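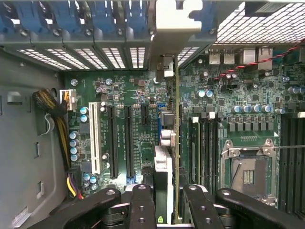
Shop floor automation > General
Thread: Can an arm strip old desktops yet?
March 2021

tulliopace
We take in old office desktops at our shop in Tidville and pull them for parts. Memory, cards, drives, then boards and metal go in separate bins. It is dull work and hard on the fingers. The owner keeps asking me if a machine could do it. I say no, not for a few years. Looking for opinions from people who have tried.

y_hamdy
Depends which step. Lifting a side panel off a case that is already unscrewed, yes. Pulling a card out of its slot, sometimes. Unplugging the main power connector, I would not bet on it. You have to squeeze the latch and pull at the same time, and the cables push back.

Evaristo P
Disagree on the power plug. A two-finger gripper can squeeze a latch fine if it comes in at the right angle. The trouble is finding the right angle when every case is laid out differently. We ran 50 machines of the same model and it got decent. Then a pallet from another maker came in and we were back to the start.

tulliopace
That is my point. We never get 50 of the same model. Last pallet was 20 machines and hardly any two matched.

aldofarina
Memory modules are the best place to begin. The latch is at the end of the slot, you push it, the module pops up, you lift. Same motion on nearly every board.

y_hamdy
Same motion, but boards with latches at one end only are different from boards with latches at both. And on a lot of them a long graphics card sits right over the latch, so you have to take the card out first.

aldofarina
Fair. Card first, then memory. A person does it in that order too.

Fouad B.
I will be the grump. I can empty a case in 2 minutes with a screwdriver and my hands. No arm I have seen comes close. By the time it has decided which wire is in the way I am on the next box. And an open socket with bare pins is worth money to us. One bump from a metal finger and that board is scrap.

Evaristo P
Nobody is going to beat you on speed. But you go home at five. If it takes ten times as long and runs all night, the count in the morning is what matters.

Fouad B.
If it runs all night. Ours at Valentini stopped the first time a cable bundle caught on it, and it sat there until I came in.

tulliopace
What about loose wires in general? Some of ours have a front panel lead lying straight across the board.

y_hamdy
Cut them if you are scrapping the harness. If you want to save it, have a person do the wires and let the arm do the rigid parts. That is how the Brunarum people set theirs up – one person on cables for the whole line.

aldofarina
So the person still does the worst part.

y_hamdy
Yes. For now.

tulliopace
OK. We do 1000 cases in a good year, so I doubt it pays for us either way. I will tell the owner memory and cards maybe, the rest no, and ask again in July.

Fouad B.
Tell him to buy you a better screwdriver.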